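Speaker notes: The Bed Is a Table (Folding and Sorting in a Small Bedroom)
Monday, September 26, 2022
Briltgate Library, downstairs room. 40 minutes plus questions.

Before starting: water, clicker, the bag with the towels and the two pillowcases. Check that the people in the back can see the demo table. If they can't, get them to move up now and not halfway through the fitted sheet.

OPENING (2 min)

Hello, good evening, thank you for coming out to hear a person talk about laundry! I love this subject. I gave a shorter version in June at the Marar community hall and we ran so far over that they turned the heat off on us, so tonight I've brought a clock.

Ask: who has a folding table at home? Wait for hands. Who has a bed? There we go. Same job, and you already own it.

My own bedroom in Fallis was small enough that the closet door hit the bed frame. I used to sort on the floor, on my knees, and I hated every minute. Then one week the floor was covered in paint cans and I did the whole lot on the bed. I've never gone back.

PART ONE: CLEAR IT FIRST

Everything comes off the bed. Pillows, the book, the phone charger, the sweater from yesterday. Put the pillows on a chair or outside the door. Don't start with a half-clear bed, you'll end up folding in one corner with a pile sliding toward you.

Pull the bottom sheet flat. Really flat, tug all the corners. It takes less than a minute and it makes such a difference to how a shirt lies down! I do one slow walk around the bed and smooth as I go.

(Tell the story of the missing earring. Keep it short.) 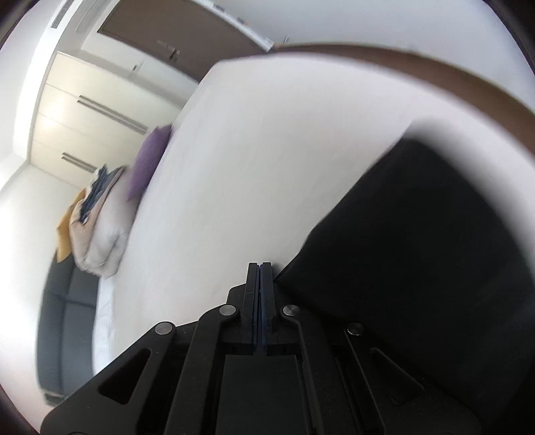

Color matters more than people think. I used to have a dark striped bedspread and I lost socks on it all the time, I mean right there under my nose. Go pale if you can. Look how anything black jumps out against a broad white surface like this one, even when it's blurry and you couldn't say for sure what it is. It works the other way too, so if you have a big load of whites, throw a colored towel down first and sort on that. Someone in Marar used a picnic blanket and was very pleased with herself, and I was pleased for her.

PART TWO: ZONES

Demo table. Lay out the towels to mark the zones.

Head of the bed: things that hang. Lay them flat on top of each other, all facing the same way, and carry the stack to the closet in one trip.

Middle: where you fold. Keep this bare. The minute you park a pile in the middle you've lost your table.

Foot of the bed: finished piles, one per drawer. I go by drawer and forget about type of clothing. If your pajamas live with your T-shirts, they're one pile.

Small stuff goes in a shallow box. I use the lid from a Vurkel storage tub because the sides are low and I can see in. A baking tray is fine.

Pause here, somebody always asks about the fitted sheet. Say it's coming.

PART THREE: THE FITTED SHEET

It's coming now! Do this slowly. Hands inside two corners, bring them together, flip one over the other. Lay it down on the table, tuck the other two in, straighten the edges. Fold in thirds the long way. Then in half, and in half again.

It won't be perfect. Hold mine up so they can see the lumpy side. It goes in a pillowcase with the rest of the set and it's fine.

Get a couple of people up to try. Allow time, this is the best part of the evening and it gets loud.

PART FOUR: FINISHING

Don't leave the piles for later. You need the bed tonight, and that's the beauty of it, the bed gives you a deadline. Drawers first, closet next, small box last.

If you get called away, put a clean sheet over the piles. Cats.

Towels: skip this if we're past the half hour. Fold to the width of the shelf and put the fold facing out.

QUESTIONS

Likely ones:
Bunk beds? Use the bottom one for piles and fold standing up at a dresser.
Bad back? Sit on a stool at the side and work on one half of the bed at a time.
Do I iron? Pillowcases, yes, with the radio on. I enjoy it.

Handouts are on the chair by the door. Stack the chairs afterward and bring the towels home this time.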